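Cutting board advice I've stopped believing (and some I still follow)

Every few months a reader forwards me a list of board rules that has been around the internet so many times the edges have worn off. Salt and lemon cures everything. Wood kills germs. Plastic is safer. Plastic is filthy. Oil it once a day for a week, once a week for a month, once a month for life. I cook every day and I don't know a single person who has done this, including the man who taught me to sharpen a knife.

So I went through the rules I get sent most often and tried the ones I could try at home. None of this is laboratory work.

Salt and half a lemon

Supposed to disinfect, deodorize and bleach. It does take the onion smell down, on wood, for a day or so. I tried the same thing with plain dish soap and hot water on the other half of the board and couldn't tell the halves apart the next morning. My sister-in-law couldn't either, and she has the better nose. As for disinfecting, I would not trust a lemon with raw chicken. Wash with soap, rinse, stand the board on edge to dry. If you want more than that for plastic, use a little unscented bleach in water, following the directions on the bottle, and rinse it again afterward.

The lemon won't hurt anything. It's just an expensive sponge.

One color for every food

The color system comes from restaurant kitchens, where it makes sense: several cooks, many shifts, somebody always in a hurry. At home I think it mostly sells boards. Lama Matar wrote in to say she bought a full set, kept to it for 8 days, and then found her husband slicing bread on the fish board. The set now lives behind the cereal.

Two boards is what I'd suggest. One for raw meat, one for everything you might eat without cooking. Make them different enough that a tired person can't mix them up. It doesn't matter which color is which so long as the household agrees.

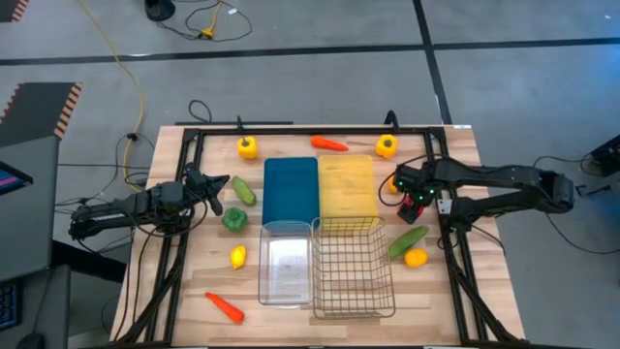

Two boards, two colors: one teal, one yellow.

Kadri Org disagrees with me and says two is too few if you cook fish and also bake. She wipes down more carefully than I do and has more shelf space, so take that into account. I'd add a small third one for garlic if garlic bothers you. It has never bothered me.

The wet towel under the board

This one I still follow, and I'm sorry it took me so long. A damp dish towel or paper towel, flat, no folds, under the whole board. A board that slides is how you get cut. The rubber feet on some plastic boards work for a year and then harden, at which point they're worse than nothing. The silicone mats sold for the purpose work fine too, but you already own a towel.

Don't leave the towel there when you're done. On a wood counter you'll get a gray patch, and I have one to prove it.

Oiling

Food-grade mineral oil. That's the whole recommendation. Warm it if you like; I've tried both ways and saw no difference. Put it on when the wood looks dry and pale, let it sit overnight, wipe off what's left. For my main board this comes to every couple of months, more often in December when the heat is on and everything in the house cracks.

I've been sent a jar of Galtila board cream and I used it to the bottom. It smelled nice. The board looked the way it looks with mineral oil, which I buy at the drugstore. Yannick Lecomte, who makes boards and ought to know, says a wax on top slows down the water a bit, and I'm willing to believe him, but his boards are end grain and cost more than my stove.

Olive oil, no. It goes rancid and the smell is very hard to get out. I've seen walnut oil recommended too. I haven't tried it and wouldn't with guests who have nut allergies.

Sanding out the knife marks

The lists say to do it yearly. I did mine after six years and could have waited longer. Use 60 grit only if there are real grooves, then something finer, then finer again until you're bored. Wet the board between rounds, let it dry and knock down the fuzz that comes up. Sand the whole face evenly. If you only work on the bad spot you'll end up with a dip, tomatoes will find it, and so will the juice.

Plastic boards can't really be sanded. People claim otherwise. What you get is a fuzzy board. When the marks are deep enough to catch a fingernail and hold a stain after washing, throw it out and buy another cheap one. I had a Plondeck that lasted ages and a Guillot that warped in its first week in the dishwasher, so I won't pretend price tells you much.

The dishwasher

Wood never goes in. I'm not skeptical about that at all. A glued board will open along the seams, maybe not the first time.

Plastic can go in if the label says so, and it should stand up on the bottom rack away from the heating element. Thin ones bend. If yours has bent, people will tell you to lay it between two hot towels with a stack of books on it. I tried that with 53 pounds of cookbooks and encyclopedias. It went flat. Two washes later it was a banana again.

Glass boards

Don't. They're easy to clean and they ruin a knife faster than anything in the kitchen except a brick. Use them under a hot pot or give them to somebody who never cooks.

Freezing the board to kill smells

Somebody really does recommend this. My freezer has no room for a board, so I tried a small one for 20 hours. It came out cold, smelling of onion.

From the mailbag

Blandine Brunet asks whether bamboo counts as wood. For washing and oiling, treat it the same. It's harder on the knife, in my experience, and the cheap ones splinter at the corners.

Liesl Brunner wants to know how to get beet stains out of white plastic. Baking soda paste, ten minutes, scrub. It will take out most of it. The rest fades or you stop noticing. She also asks if she can cut beets on waxed paper laid over the board. You can, but you'll be eating waxed paper.

Next time: whether the potato trick for salty soup has ever worked for anyone.

Posted Apr 6, 2007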